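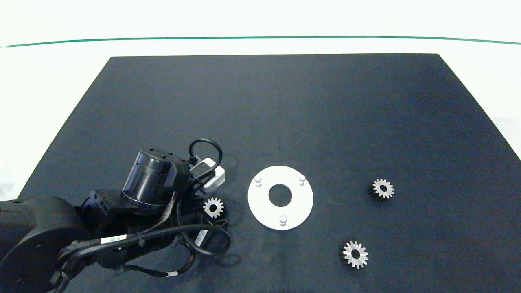 Zoltstead、9月

4. 作業面の明度と小型金属部品の目視点検

4.1 問題の所在

小型の歯車、座金、軸受輪などを扱う分解整備では、部品をいったん作業面の上に広げ、欠け、打痕、異物の付着、欠品の有無を目で確かめる工程が置かれる。この工程の成否は点検者の経験に帰されることが多く、部品を置く面の光学的な性質が検討の対象となる例は少ない。前節までに整理した整備記録においても、照明器具の形式や交換時期は記載されているのに対し、敷面については「暗色」「明色」の別が書かれていればよい方で、素材や経年の状態に触れた記録は見当たらなかった。

本節では、敷面の明度が見落としと誤指摘にどのような影響を及ぼすかを、部品の表面性状および照明の配置と組み合わせて検討する。ここでいう見落としとは、欠陥のある部品を良品と判定することを指し、誤指摘とは、良品を欠陥品と判定することを指す。両者は一方を減らせば他方が増える関係になりやすく、片方だけを評価指標とすると、判定基準の移動を感度の向上と取り違えるおそれがある。そのため本節では、感度と判定基準を分けて扱う。

なお、欠陥の種類は歯先の欠け、歯面の打痕、端面のばりに限定した。腐食や変色は色の手がかりを含み、輪郭の手がかりを主とする欠陥と同列に論じることができない。これらは第5節で別に扱う。

4.2 背景と部品の輝度対比

部品の輪郭が見えるためには、部品の縁の輝度と、そのすぐ外側にある背景の輝度との間に差がなければならない。拡散反射が支配的な部品であれば、この差は両者の反射率と面照度からおおよそ予測できる。白色樹脂の座金を暗い面に置けば縁は明瞭になり、同じ座金を白い天板に直接置けば、輪郭は主に接地部の影によって知覚されることになる。

金属部品ではこの予測が成り立ちにくい。研磨された金属面は鏡面反射の成分が大きく、見かけの輝度は部品の反射率よりも、その面に映り込んでいるものの輝度に左右される。歯面は互いに向きが異なるため、ある歯は光源を映して白く見え、隣の歯は暗い周囲を映して黒く見える。背景が暗い場合、黒く見える歯は背景に溶け込み、歯が存在しないように見えることがある。背景が明るい場合には、逆に光源を映した歯が背景に溶け込む。すなわち、歯数の多い金属歯車では、どの明度の背景を選んでも輪郭の一部が失われる可能性があり、暗色面が常に有利であるとする通説には条件が付く。

図1に示した面は、白い天板に濃紺から黒に近い色のマットを敷いたものである。表面は艶消しであるが、中央付近と右寄りに弱い光沢が認められる。艶消しと呼ばれる素材でも、入射角が大きくなると反射に方向性が現れ、面内の輝度は一様でなくなる。敷面の仕様書に記載される反射率は、通常、正面に近い一つの角度における値であり、斜め方向から見下ろす作業姿勢での見えを代表しない。

加えて、敷面の周囲に残る天板の明るさも無視できない。視野の中に高輝度の領域があると、順応状態はその領域に引かれ、暗い面の上にある低輝度の細部を弁別する能力が下がる。この影響は敷面が狭く天板の露出が大きいほど強いと考えられるが、敷面の寸法を変数とした測定は本研究では行っていない。

4.3 方法

参加者は小型機械部品の点検業務に従事した経験をもつ8名である。全員が日常業務で用いている矯正視力の条件で参加した。年齢による水晶体の散乱の違いは個人差として扱い、群分けは行わなかった。

要因は、敷面の明度（暗色、明色）、部品の表面（研磨、梨地）、照明の配置（直上からの拡散光、側方からの指向光）とし、これらを完全に組み合わせた8条件を設けた。敷面にはBondonettiの艶消しマットを用い、明色と暗色で表面の粗さがそろう品番を選んだ。照明にはLiapisの卓上灯を用い、拡散光条件では乳白の拡散板を装着した。面照度は敷面の中央で両配置が等しくなるように調整した。敷面の反射率が異なるため、面照度をそろえても面輝度はそろわない。面輝度をそろえる設計も検討したが、実際の作業場で調整されるのは照度であり、輝度を合わせるために暗色条件だけ照度を大幅に上げることは現場の条件から離れると判断した。

試行では、参加者は作業面に置かれた歯車を見て、欠陥の有無を口頭で答えた。触れること、持ち上げること、向きを変えることは認めなかった。実務では部品を手に取って傾けることが普通であり、この制約は課題を実際より難しくしている。制約を設けた目的は、敷面との対比が判定に寄与する時間を確保することにある。部品を手に取れば、背景は敷面から手袋や周囲の室内に変わり、本節の要因は効かなくなる。

暗順応の状態をそろえるため、各参加者は試行の前に30分間、作業場と同じ照度の室内で待機した。条件の提示順は参加者間で釣り合わせ、同じ敷面が連続する場合にも、途中で部品の表面条件が入れ替わるように配列した。回答と反応時間の記録にはSkinsideの記録票を用いた。記録票の入力は参加者から見えない位置で行い、正誤のフィードバックは与えなかった。

欠陥の有無の基準となる判定は、拡大観察により二人の判定者が独立に行い、一致したもののみを刺激として採用した。判定が分かれた部品は、欠陥の程度が境界にあるものが大半で、これを除いたことにより刺激の難度は全体として下がっている。実際の点検では境界的な部品こそが問題になるため、以下の結果を現場の見落としの頻度に読み替えることはできない。

口頭の回答が聞き取れなかった試行、提示中に照明が変動した試行、および参加者が自ら取り消しを申し出た試行を除外し、3,299試行を分析の対象とした。除外された試行に条件間の偏りは認められなかった。

4.4 分析

判定は二値であるため、欠陥の有無、敷面、表面、照明を固定効果とし、参加者と刺激部品を変量効果とする混合効果プロビット回帰を当てはめた。欠陥の有無と各要因との交互作用が感度の変化に、欠陥の有無を含まない各要因の項が判定基準の変化に対応する。刺激部品を変量効果に含めたのは、欠陥の位置が部品ごとに異なり、ある部品だけが特定の照明で見やすくなる事態を避けられないためである。刺激を固定効果として扱った分析では、敷面の効果が過大に推定された。

反応時間については対数変換の後に同じ構造の線形混合モデルを当てはめた。誤答を含めた分析と正答のみの分析とで、主要な項の符号は変わらなかった。以下では正答のみの結果に基づいて述べる。

4.5 結果

感度に関しては、敷面の明度の主効果は小さく、推定区間は零を含んだ。これに対し、敷面と部品表面の交互作用は明瞭であった。梨地の部品では暗色面の感度が明色面を上回り、研磨された部品では差が消えるか、側方光のもとでは逆転した。4.2で述べた、暗い周囲を映した歯が背景に溶け込むという予測と整合する。

照明の配置は、それ自体が感度に大きく寄与した。直上の拡散光では歯面の打痕が見落とされやすく、側方の指向光では打痕の検出は改善したが、端面のばりに関する誤指摘が増えた。指向光が隣の歯に落とす影が、ばりの輪郭と似た形をとることによると推定される。事後の聞き取りで、参加者のうち複数が「影か突起か迷った」と述べている。

判定基準については、暗色面で欠陥ありと答える方向への移動がみられた。すなわち、暗色面では誤指摘が増えると同時に見落としが減っており、見落としのみを数えると暗色面の利点が実際以上に大きく見える。既存の作業指針が暗色面を一律に推奨してきた根拠の一部は、この基準の移動を感度の差として解釈したものである可能性がある。

反応時間は、研磨部品を暗色面に置いた条件で最も長かった。正答した試行に限っても長いことから、参加者は輪郭の失われた部分を推測によって補っていたと考えられる。推測による補完は、歯が規則的に並ぶ歯車では大きな誤りを生みにくいが、歯先の欠けのように規則性からの逸脱そのものが欠陥である場合には、逸脱を見えない部分とみなして補ってしまう危険を伴う。実際、研磨部品・暗色面・拡散光の条件で生じた見落としは、歯先の欠けに集中していた。

色と明るさの異なる部品が重なって置かれる場合には、背景は敷面だけではなくなる。図2では、中央に穴のある平らな白い円板の上に金属の歯車が二つ載り、歯車にとっての直近の背景は白い円板である。円板の下側の縁に沿って、マット上に薄い影が落ちている。このような配置では、歯車と円板との対比、円板とマットとの対比という二段階の境界が生じ、敷面の明度を変えても歯車の縁の見えはほとんど変わらない。

図2 艶消しの暗色マットと、円板上の歯車

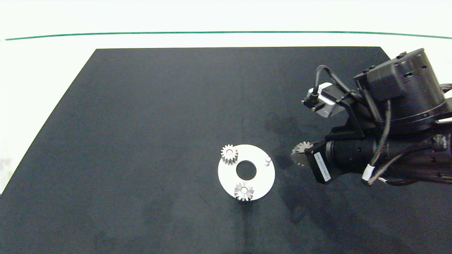

Nermin Erdem：二段階の境界という整理には同意するが、順応の側から見ると結論は少し変わる。白い部品が暗い面にあると、視線は明るい方に留まりやすい。そこから暗い面の上の金属部品へ視線を移した直後は、感度が落ちているはずである。本節の分析は部品を一点ずつ提示した試行に基づいており、複数の部品が並ぶときの視線移動の費用は含まれていない。感度の差が小さいという結果は、この費用を除いたうえでの値として読むべきではないか。

この指摘は妥当である。単独提示の試行では、参加者の視線は提示の前から部品の位置に向けられており、明るい部品から暗い部品へ移る過程は生じない。複数の部品を同時に広げる実務の条件では、順応の遅れが反応時間に、さらには早く判定を終えようとする圧力のもとでは感度にも影響しうる。本節の結論は単独の部品を対象とする点検に限定し、複数同時の点検への拡張は保留する。

4.6 敷面の経年と汚れ

新品の敷面で得た結果が、使用された敷面にそのまま当てはまるとは限らない。艶消し面の粗さは、部品を引きずる動作、溶剤による拭き取り、油膜の付着によって変わる。引きずりの跡は方向性をもつ細い筋となり、光の方向と直交するときに明るく見える。油膜は粗さを埋め、局所的な光沢を生む。どちらも暗色面で目立ちやすい。明色面では拡散反射の成分が大きく、光沢の変化が全体の輝度に占める割合が小さいためである。

一方で、明色面では油そのものの着色と、金属粉の付着による灰色の汚れが目立つ。金属粉が目立つことは、部品の摩耗を早期に知る手がかりとなり、必ずしも不利とはいえない。敷面の明度を選ぶ際には、部品の輪郭が見えるかどうかに加えて、敷面に残されたものが見えるかどうかも評価の対象に含める必要がある。この点は従来の指針では扱われていない。

清掃の頻度に関しては、交代時に拭き取る方式と、油膜が認められた時点で拭き取る方式とが混在している。Hacer Akbulutによる整備所の記録では、後者の方式をとる作業台で敷面の光沢むらが大きかった。ただし、それらの作業台は扱う部品の油量も多く、清掃の方式だけに原因を求めることはできない。溶剤の種類も揃っておらず、樹脂系の敷面では溶剤が表面を軟化させ、拭き取りそのものが粗さを変えた例も含まれている。

光沢むらの測定には、光源を一方向に固定し、敷面を面内で回転させながら輝度を読む方法が簡便である。回転に伴う輝度の変動が大きい敷面は、引きずり跡の方向性が強い。設置場所から敷面を外せない場合は、光源を移動して代用できるが、距離の変化による照度の差を補正しなければならない。補正を省いた測定値は、敷面の状態よりも光源の置き方を反映したものになる。

4.7 端部に置かれた部品

作業が進むと、部品は敷面の中央から端へ寄せられる傾向がある。端に寄った部品では、背景の一部が敷面、一部が天板となり、輪郭の対比が部品の周上で変化する。敷面が暗く天板が明るい組み合わせでは、境界線が部品の輪郭と交わる箇所で縁の極性が反転する。極性の反転は輪郭の連続性の知覚を妨げ、境界付近にある小さな欠けを見えにくくする。

図3の部品は、明るい面取りの縁をもつ白い環状の座金と、銀色の歯の列と、より暗い青銅色の円筒状の胴部をもつ小型の平歯車を含む。同じ歯車でも歯と胴部とでは背景との明度差が異なり、暗い面の上では歯の側が先に目に入る。胴部の検査を目的とする場合には、歯の見えやすさを基準として敷面を選ぶことは適切でない。

胴部と歯とで最適な敷面が異なる部品について、敷面を交換しながら二度点検する方法が提案されることがある。Tuncay Ateşは、二度の点検では一度目の判定が二度目の判定を拘束し、独立な検査を二回行ったことにはならないと指摘している。本研究の試行には同一部品の反復提示が含まれるが、反復の間隔は長く、連続した二度点検の拘束を評価するには適さない。判定者を替える方法であれば独立性は確保されるものの、要員の配置を変えずに実施することは難しい。

中間の明度をもつ灰色の敷面は、妥協案として検討に値する。灰色面では、光源を映した歯も暗い周囲を映した歯も、背景との間に一定の輝度差を保つ。ただし、最大の対比は暗色面にも明色面にも及ばないため、梨地部品に限れば感度の低下が予想される。研磨部品と梨地部品が混在する作業台では灰色面、梨地部品が大半を占める作業台では暗色面という使い分けが考えられるが、灰色面は本節の実験条件に含まれておらず、推奨の根拠とするには測定を要する。

図3 敷面上の座金と平歯車
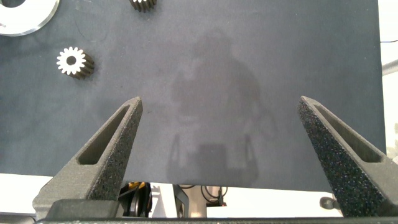 最終更新：9月

4.8 影の識別

影は、部品の立体形状を知る手がかりであると同時に、欠陥と紛らわしい暗部を生む要因でもある。影は部品に付随するものと、点検者の手や頭部、周囲の器具によって敷面に落ちるものとに分けられる。前者は部品の縁に接しており、形も部品に応じて決まる。後者は縁が不鮮明で、光源の面積が大きいほど薄く広がる。

暗色面では後者の影が見えにくい。反射する光がもともと少なく、影による低下の絶対量が小さいからである。図4の暗い面には、中央を横切るように、周囲よりわずかに暗い不規則な影がかかっているが、その差は階調のかすかな変化にとどまる。明色面であれば同じ光の低下がはるかに大きな輝度差となって現れ、点検者は自分の影に気づいて姿勢を変えることができる。暗色面では影に気づかないまま、照度の低下した位置で点検を続けることになりやすい。

この性質は、4.5で述べた側方光の利点とも関係する。側方光は打痕の検出を助けるが、点検者の利き手の側に光源があると、手の影が部品にかかる。明色面ではこの影が見えるため光源の位置が修正されやすく、暗色面では修正されにくい。実験では部品に触れることを認めなかったため、手の影が部品にかかる状況はほとんど生じていない。実務における暗色面の不利は、本節の推定よりも大きい可能性がある。

影の有無を点検者の知覚に委ねず、敷面の隅に明色の小片を置いて影を知らせる方法がある。小片の輝度が下がれば、そこに影がかかっていることがわかる。Asif Soomroの提案によるもので、小片は敷面と同じ高さに置き、部品と取り違えない形にすることが条件とされる。小片が高輝度であるために順応を妨げるという難点は残るが、面積が小さければ影響は限られると考えられる。小片の適切な面積、敷面内での位置、枚数についての資料はまだない。

4.9 作業指針への反映

既存の指針における「暗色の艶消し面を用いること」という記載は、対象部品の表面を限定したうえで残すことが妥当である。梨地、鋳肌、酸化皮膜をもつ部品のうち敷面より明るいものについては、暗色面の利点を支持する結果が得られた。研磨された金属歯車については、敷面の明度よりも光源の配置を先に定め、そのうえで歯の輪郭が欠けて見えない敷面を選ぶ手順が適する。

手順としては、まず良品の歯車を一つ敷面に置き、通常の姿勢から見て全周の歯が数えられることを確かめる。数えられない箇所があれば、歯車を面内で少し回し、数えられない箇所が歯車とともに動くか、同じ方向に留まるかを見る。歯車とともに動く場合は歯車側の状態によるものであり、同じ方向に留まる場合は光源と敷面の組み合わせによるものである。後者であれば、光源を移動するか、敷面を替える。この確認は敷面の交換時と光源の移動時に行い、日常の点検のたびに繰り返す必要はない。

記録には、敷面の色名に加えて、素材、使用開始の時期、清掃の方式、光源の位置を記載する。色名だけの記録では、光沢むらの進んだ暗色面と新品の暗色面とを区別できず、見落としが生じたときに原因をさかのぼることができない。光源の位置は、作業面の手前の辺を基準とした方向で書けば足りる。角度の数値を求めると記入が省かれる傾向があり、整備記録の様式を改訂する際には記入の負担との釣り合いを考慮する。

Lorcan Ní Mhurchúからは、指針の改訂にあたり、敷面の検査を部品の検査と同じ票に記入させることへの懸念が示された。一つの票に両者を収めると、敷面の欄が前回の記載の写しになりやすいという趣旨である。これに対しては、敷面の記録を別票とし、作業台に備え付ける案が検討されている。別票とした場合、部品の検査票から敷面の状態を参照するための作業台番号が必要になる。

図4 暗色面にかかる薄い影

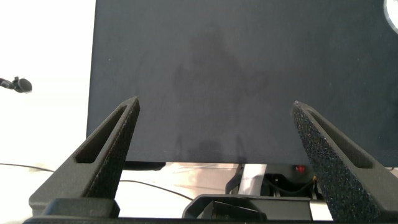 照度を上げれば、暗色面での見落としは減るか。

梨地の部品では減ると見込まれるが、研磨された部品では、光源を映す歯の輝度だけが上がり、周囲を映す暗い歯はそのまま残るため、照度よりも光源の位置を変える方が有効である。

4.10 限界

本節の結果には次の制約がある。第一に、参加者は全員が経験者であり、歯車の規則性に関する知識を用いて輪郭を補うことができた。初心者では補完が働かず、見落としの分布が異なるものになると予想される。補完が歯先の欠けの見落としにつながるのであれば、この種の欠陥に限って初心者の感度が高くなることもありうる。

第二に、刺激に用いた歯車はいずれも平歯車であり、はすば歯車やかさ歯車を含まない。歯すじが傾いた歯車では、一つの歯面の中で映り込むものが連続的に変わるため、歯全体が背景に溶け込むことは少ないと考えられる。歯面の曲率が大きい小径の歯車についても同様の緩和が期待されるが、寸法が小さくなることによる視角の減少がこれを打ち消す可能性がある。

第三に、周囲の室内は壁、天井ともに明るい仕上げであった。研磨面に映り込むものが室内の仕上げである以上、暗い天井をもつ作業場では、暗く見える歯の割合が増え、暗色面の不利が強まるはずである。敷面の選択は作業台の単位で行われるが、その効果は室全体の仕上げに依存している。

第四に、欠陥の有無の割合は実務よりも大幅に高く設定した。欠陥がまれな状況では、点検者の判定基準は欠陥なしの方向へ移動し、見落としが増えることが知られている。暗色面でみられた欠陥ありの方向への基準の移動が、欠陥のまれな状況でも維持されるかどうかは確認できていない。維持されるのであれば、感度に差がない場合でも、見落としを避けることを優先する工程で暗色面を選ぶ理由になりうる。出現率を変数とした測定は、灰色面の条件とあわせて次の実験に組み込む。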